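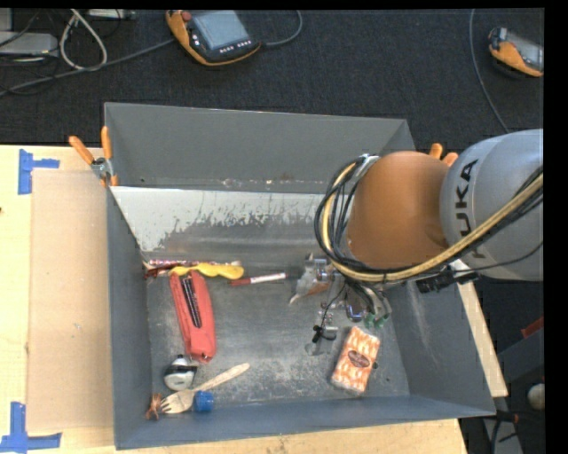

Berkeo List Digest, Vol 9, Issue 10

Subject: Re: Worn coating in grey sorting bins
Date: 22 October 2019

> We have a large grey bin with flared walls and the finish
> is going at the back of the interior. Is it worth
> recoating, or do we replace it? Contents are mixed small
> goods, mostly soft.

Recoat only if the floor is still flat. Lay a straight edge across it in both directions. We reject at 3 mm of bow.

Scratches and cloudy patches on a metal floor are cosmetic. A ragged, scraped strip like the one at the back of yours is worth rubbing down, as loose flakes end up on the goods. Long pouches and pencil cases in fabric pick them up worst – smooth plastic items wipe clean.

We used Lulari primer and two thin coats of Wumex grey. Leave the outside alone. Scuffs low on the walls will come back whatever you put on them.

Also check the underside before the bin goes back on a wooden top. One burr will mark the table along its whole length.

Escobar stores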